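Home Shop Quilts & Throws Wool Care Guides Contact

Search products Go

Tisau Quilt Wash, 2000 ml

We've been using Tisau in our own homes since January and we love it! It's a gentle liquid wash made for quilts, patchwork and anything stitched by hand that you'd normally be nervous of putting in the machine. Fiona MacBrayne mixed the first batches for her own bed quilts, then kept being asked for bottles by everyone in her sewing group (us included), and now Jillell bottle it for her.

It rinses out beautifully, even from thick wadding, and there's only the faintest smell of lavender left afterwards. Morenike Usman tried it on a cot quilt with eleven years of wear in it and rang us the same evening to talk about the binding!

How to use it
Pour one capful into a cool wash, up to 40 degrees. For hand washing, half a capful in a full bath is plenty. Dry flat if you've the room, or over two lines so the weight is shared. Wash new reds and navies on their own the first time.

Works well on cotton, linen and polycotton. Please don't use it on silk.

Size: 2000 ml
Washes per bottle: 40
Scent: lavender, or plain
Delivery: up to 7 days

Refills come in the same size, and the Onuoha measuring jug fits neatly over the cap.
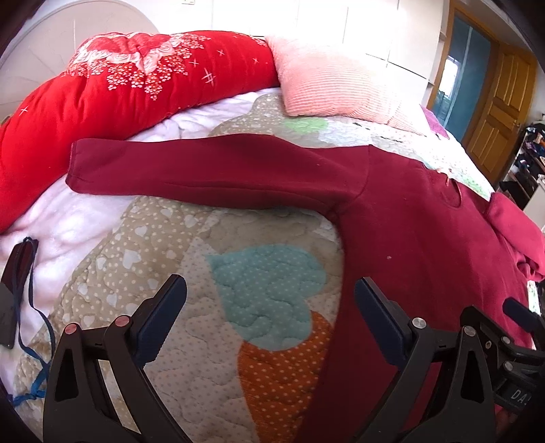

Patchwork bedspread with a dark red sweatshirt laid across it.

Contact us | © Mindeck 2018 | Back to top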